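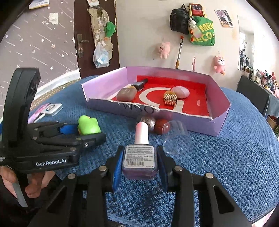 June 2018

Second evening on the hand grippers and the pads finally hold. Printed them ribbed this time, in the blue stuff from Eltov. 4 screws per gripper, the shiny round ones, and thats still too many to line up when you're tired.

Nail polish bottle is my favorite test now. Square sides, rounded corners, tall cap so the weight sits funny. The old flat pads let it twist every single time. Also been grabbing whatever fits in the jaws, balls, little toys, the gold studded thing. The glittery ball is hard, no idea why.

Ching-wen Chou says grease the pivots. I say no, the last lot got on everything and I don't want it on the blue cloth. We'll see who's right.

Spent $169 so far, nearly all of it on parts I ordered twice. Left arm still feels stiffer then the right, might just be me overtightening. Backed the screw off a quarter turn, a bit better, then it started to wobble. Ugh.

Next up: 8 more pads in a softer mix, if Suston ever ships. Then wiring, probably August. Files go up once I fix the hole spacing, please don't print the old ones.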